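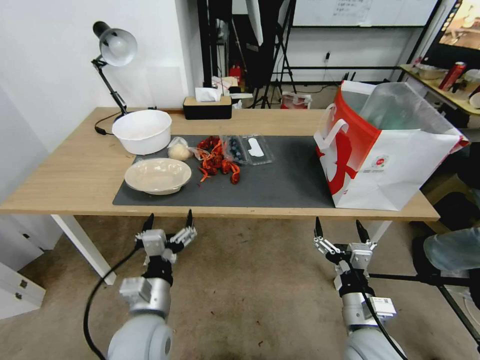
Écrevisses et myrtilles au menu de l'atelier de Skurmont

Publié le 4 mai 2026

L'association Plorier a ouvert à Skurmont un atelier de cuisine du marché, installé dans un ancien local de bureau. Les séances sont ouvertes à tous les habitants, sur inscription, et se tiennent en fin d'après-midi. La première portait sur les écrevisses, que beaucoup de participants n'avaient jamais préparées eux-mêmes.

Les courses arrivent en sac et sont déballées sur la table, recouverte d'un tapis gris foncé. Les écrevisses, rouges, y sont mises en tas au milieu, à côté d'une barquette de myrtilles. Une bassine blanche et un bol crème, peu profond, complètent l'installation, avec une boîte de mouchoirs à portée de main.

L'atelier est animé par Marianna Ziółkowski, qui a tenu pendant 11 ans une table d'hôtes dans le quartier de Motaung. Elle commence chaque séance par le déballage et le tri. « Les gens veulent passer tout de suite à la casserole. Je leur demande d'abord de regarder ce qu'ils ont acheté et de faire de la place », explique-t-elle. Les écrevisses sont ensuite réparties entre les participants, qui apprennent à détacher la queue, à retirer le boyau et à garder les têtes pour un bouillon.

Les myrtilles servent au dessert, une compote peu sucrée que l'on prépare pendant que le bouillon réduit. La recette est remise sur papier à la fin de la séance, avec une liste de courses pour la fois suivante.

Chaque groupe est limité à 6 personnes. Xolani Mokoena, qui s'occupe des inscriptions, indique que 40 demandes ont été reçues pour le premier cycle. Les personnes qui n'ont pas obtenu de place sont inscrites d'office sur la liste du cycle suivant, prévu en novembre. « On aurait pu agrandir les groupes, mais il faut que chacun puisse mettre les mains dans la bassine », dit-il.

Le budget annuel de l'atelier s'élève à 4 000 euros. Il couvre les produits frais et le petit matériel. L'épicerie Prakusine accorde de son côté une remise sur les fruits et les légumes - les produits de la mer sont achetés au marché, le matin même.

Les participants doivent apporter un tablier, un torchon et une boîte fermée pour emporter leur part. Les allergies aux crustacés sont à signaler au moment de l'inscription. Une séance sans crustacés, consacrée aux pâtes à pain et aux galettes, figure aussi au programme.

Les inscriptions se font à l'accueil de Plorier, à Skurmont, aux heures d'ouverture du local.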